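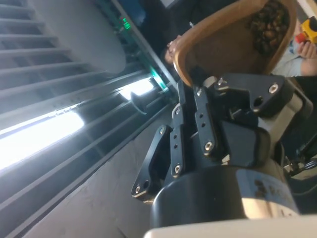 Modul 4 - Warenkunde und Vorratshaltung

Schüttfähige Lebensmittel wie Kaffeebohnen oder Nüsse werden vor der Verarbeitung in einer offenen Schale bemustert. Geeignet sind Holzschalen mit glattem, hellem Rand, die sich sicher mit einer Hand fassen lassen. Die Schale wird am Rand gehalten und leicht geneigt, bis sich das Gut an der Innenwand sammelt.

Für die Übung sind je Gruppe 100 g abzuwiegen. Zu beurteilen sind Farbe, Bruchanteil und Geruch; Fremdkörper werden ausgelesen und gesondert notiert. Bearbeitungszeit: 40 Minuten.

Die Ergebnisse sind in das Formblatt 2622 einzutragen - Abgabe im Sekretariat Rovville bis Ende März.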